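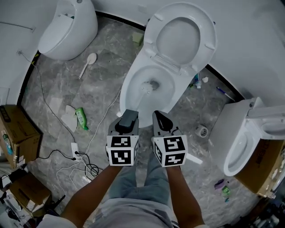 4.2 Letters, rest days and the Sunday-club problem

Figure 2. Toilet with the lid up, grey marble-patterned floor.

I came to the letters sideways. My plan for the Tredach fieldwork was to write about money sent home, and I had a whole set of questions about bank charges and exchange rates that I was rather proud of. Hardly any of the women wanted to talk about bank charges. They wanted to talk about the letter box that Milaria had put out in the Oláh hall, and who had written what, and whether anyone at the consulate was ever going to read it.

Milaria is the association most people from Dostero join when they arrive in the city to do live-in work. It started as a savings club and still runs one, but by the time I turned up it was also a choir, a place to leave a suitcase, and (when it had to be) a campaign. The letters were part of the campaign. Members were asked to write down, in any language and at any length, what they would want changed about their contracts, and to drop the sheet in the box unsigned. On 16/06/2016 the whole lot was carried to the consulate in a shopping trolley, with singing, and handed over at the side door as the front one was shut for lunch.

There were 1523 letters. I was given copies of 100 of them, picked by the association and not by me, and I want to be plain about that now so I don't have to keep saying it. They will have left out the rude ones. They may also have left out the ones that complained about Milaria, though two slipped through, both about the noise of the choir. So I'm not going to offer any percentages from this pile. What I can do is say what kinds of thing people wrote, and set that beside the 13 interviews I carried out myself over the same June.

The thing that surprised me most was how little the letters said about pay. Pay came up, of course it did, but usually near the end and in a line or two. What filled the pages was time. When does the working day stop if you sleep in the house? Is it a rest day if you are expected back to cook supper? One writer set out her whole week hour by hour, with a ruler, and then wrote underneath that she had not included being woken up, as she did not know which column it belonged in. I've thought about that column a lot since.

The interviews went the same way once I stopped steering them. Several women told me they had a rest day on paper and a half day in practice, and that the half day moved about depending on the family's plans. The ones who had been longest in Tredach were the firmest about this. They had learnt to leave the house early, before anybody was up - "if they see you, you are at work", as one put it to me over a very sweet coffee. The newer arrivals found that a bit shocking. They felt that you asked first.

This matters for how we read Milaria itself. A good deal of the earlier writing on associations like this one treats them as a leftover from home, something cosy that people drift away from as they settle. I'll admit I half believed it. But if your free hours can be taken back at any moment, then a choir practice at a fixed time is quite a useful thing to have! It gives you something to be late for. More than one woman described telling her employer that she was needed at the hall when really she wanted to sit in the park, and the excuse held up in a way that the park would not have done.

I don't want to push this too far. The savings club had its own rules about turning up, and missing a payment meant a fine, so the association took hours as well as guarding them. Some members felt squeezed from both sides and said so. And there were people from Dostero in the city who never came near the Oláh hall at all, whom I met only by accident and mostly on buses. Their letters aren't in the box, and I have no good way of guessing what they would have said.

The consulate's answer came as a single page addressed to the association. It thanked members for their interest and listed the opening hours. I come back to that page in section 5, where I look at how it was read aloud at the next meeting and what was decided afterwards.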